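Vidus handheld gripper kit, reviewed after a season of kitchen cleanup data

I have been meaning to write this one up since August, when the second pair of grippers arrived and our little project on household sorting finally got going for real. A few people have written in asking whether the Vidus kit is worth the money for a small lab, and my answer keeps getting longer, so I'm putting it all in one place (get a coffee, I do go on).

Some background first. Rasha Khalaf and I wanted to know how few human demonstrations you could get away with when teaching a policy to clear up a kitchen with both hands. The usual advice is to collect until you run out of patience. Our plan was to record 1000 short demonstrations, train on slices of that set, and see where the curve flattened. For that you need something a person can hold all afternoon, and that's what we bought the kit for.

The grippers themselves I've grown very fond of. The blue pads are the best part by a mile! They have enough give to hold a crinkly wrapper without shooting it across the room, and they'll hang on to the corner of a cardboard box at angles I would never have tried with our old pair from Sleiman, which had hard tips and a mind of their own. You get used to the trigger in an hour or so. Nizar Haddad, who has much smaller hands than I do, got used to it faster and was quite smug.

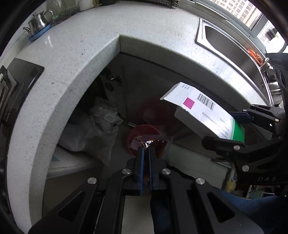

A wrapper in one gripper and a capsule box in the other, down by the red wastebasket.

Two-handed work is where the kit earned its keep for us. People naturally pick up one thing with each hand when they tidy, and our first policy, trained on one-handed clips only, would finish with one item before it so much as looked at the next. With 40 two-handed demonstrations added, it began to overlap its reaches. With the full set it cleared a test kitchen in a little over half the time of the one-handed version. The flattening we were looking for showed up much earlier than either of us guessed, at around 400 demonstrations, and the rest of the collecting mostly helped with soft packaging. Boxes were easy. Foil and plastic bags were still improving when we stopped, so I'd put my extra hours there if I were starting over.

The other thing we learned is that variety in kitchens counted for more than repeats in the same one. We recorded in 11 homes, and a policy trained on a few clips from each did better in a new kitchen than one trained on the same number of clips from only five. I suspect plenty of you knew that already, but it was nice to see it in our own numbers.

Now for my grumbles. The wide lens gives you dark edges all around, and the Wunen software that comes bundled wants to crop them off by default. Turn that off before your first session, as it throws away a good bit of countertop along with the dark part. The manual is thin. And my wrists were sore after two hours, so we settled on shorter sessions with a long lunch in between, which improved the data and everybody's mood.

I looked hard at the Ullenis kit too, and it is lighter, but I didn't care for the pads and the spares took forever to come.

I'd give the Vidus 4 out of 5, and I would buy it again for this kind of study. If you only need one hand, borrow a single gripper first and see how you like the trigger. Rasha is tidying up our training notes now and I'll add them to the downloads page when she's happy with them.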